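Fixing laminate worktop offcut to a bench: why has it bowed, and can I save it?

Tshepo Modise

I fitted a dark brown marble-pattern worktop to a bench in my garage in September. It is an offcut from a kitchen job, 994 mm long, chipboard core, laminate on the top face and front edge. The underside is bare. I screwed it straight down to two softwood bearers with 10 screws, no slots, no washers, and ran a bead of silicone along the back.

It was flat when I fitted it. With a straight edge laid front to back there is now a gap of nearly 9 mm in the middle, so the top has dished. The front and back edges are high and the centre is low. The garage is unheated and has a concrete floor with no membrane that I know of. The bench stands against the outside wall.

I have three things to sort out. Is the dishing caused by damp getting into the underside, or by the screws? Will it go back if I take it off and dry it? And if I have to buy another, is there any sense in sealing the bottom, or should I use something other than chipboard? The depth is 716 mm and I can't go any deeper because of the door.

I have a part tin of Dromau yacht varnish and most of a tin of oil-based undercoat, if either is of use.

Trirkcombe Joiner

The direction of the dish matters. If damp were getting into the bare underside only, the underside would swell, the laminated face would hold its size, and the edges would go down with the centre standing proud. You have it the other way about, with the edges up. That means the top face is now shorter than the bottom face, or the bottom has been stopped from moving while something else pulled.

There are two likely causes. The first is that the offcut was stored damp and has since dried from the underside, but that gives a hump in the same way as a simple coat of paint drying, so check your straight edge again before you rely on it. Put it on the top face, front to back, and look for light under the middle. Then do it corner to corner. People often measure with the edge resting on the raised lip at the front of a rolled worktop, and then they find a hollow that is mostly lip. If yours has a rolled or raised front, measure from behind it.

The second is the bearers. Softwood bearers bought from a shed are usually wetter than the air in a garage. If they run front to back and have cupped or bowed as they dried, the worktop has been pulled down to them by the screws. Take the screws out and measure again straight away. If the top springs flat, replace or plane the bearers and leave the worktop alone.

For refixing, drill the bearer holes oversize and use a washer under each head. Leave the holes in the rear bearer slotted front to back. Ten screws is more than that length needs. Four or six will hold it. Don't overtighten into chipboard, as the thread strips out and you will be tempted to move the hole.

Gorkormont

Just turn it over and put a weight on it for a week. Worked for mine.

Yazıcı

Turning it over will not do much with bonded laminate if the core has taken a set. It may come back a millimetre or two.

I agree with checking the bearers first. On sealing: yes, seal the underside and every cut edge, whatever you find. Manufacturers put a backing sheet on full worktops to keep the two faces balanced. If yours has truly bare chipboard underneath, the backing has been removed or it was a cheap board to begin with. Two coats of the yacht varnish will do, the first thinned by a tenth with white spirit. Put a third coat on the cut ends. Undercoat alone is porous and is not worth the brush cleaning.

For a replacement in an unheated garage I would use birch ply with laminate on both faces, or a solid-grade laminate if the budget stretches. A marble pattern in dark brown is sold in most ranges and it hides dirt well on a bench, although small screws are hard to find among the veins.

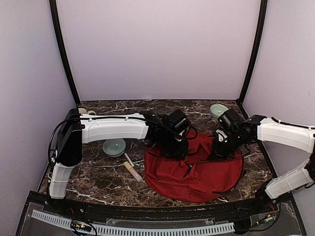 Dark brown marble pattern with white and tan veining.

Leave a gap of a few millimetres between the back edge and the outside wall so that air can get behind it, and cut away the silicone. On a cold wall the bead traps condensation against the one edge you can't reach to dry. If you need to stop things rolling off the back, screw an upstand to the worktop and leave the wall out of it.

Check the floor as well. Tape a square of polythene down to the concrete on all four sides and lift it the next morning. Moisture on the under face means the slab is passing damp, and a board near it will keep moving whatever you coat it with.

Contact us | Terms of use | Copyright remains with the individual posters | Back to top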